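How to prepare before you report on a court hearing in a small town

By Catarina Rocha

I covered local courts for the weekly paper in Nindton for eight years, and new reporters often ask me how to begin. These are the steps I still follow before each hearing.

Step 1. Read the case file first

Ask the clerk for the public file at least two days before the hearing. Some offices need more time to find older papers. Write down the case number, the exact charges and the full names of the lawyers. The longest file I had to read was 62 pages, and the important part was on page 13.

Step 2. Ask about the rules of the room

Every judge has different rules for phones and recorders. Call the office and ask who can give permission. If they say yes, request it by email, so you have it in writing. Bring paper and two pens in any case.

Step 3. Tell your editor where you will be

Leave the address, the hour of the hearing and the hour when you expect to call. In cases with threats against witnesses or the press, agree on a second person to call also. I keep these numbers on paper, in my kitchen at home, and my family knows where they are. 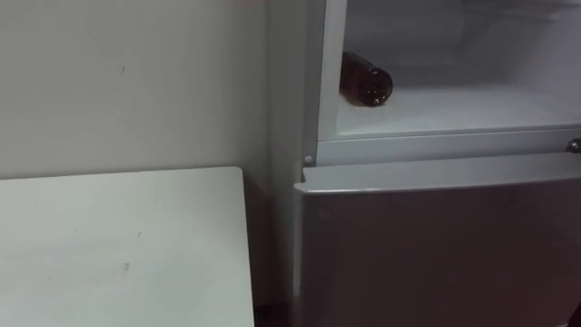 Step 4. Arrive early and sit near the door

Come 30 minutes before the start. From a seat near the door you can go out to call the newsroom without disturbing anybody. Do not talk about the case in the corridor, where relatives of both sides may be waiting.

Step 5. Check every name before you publish

Two persons in the same town can have the same name. Add the age and the neighborhood if the file gives them and your law permits it. Write "accused of" until there is a verdict. If the hearing is moved to July, for example, say so in your text and put the new date in your calendar the same day.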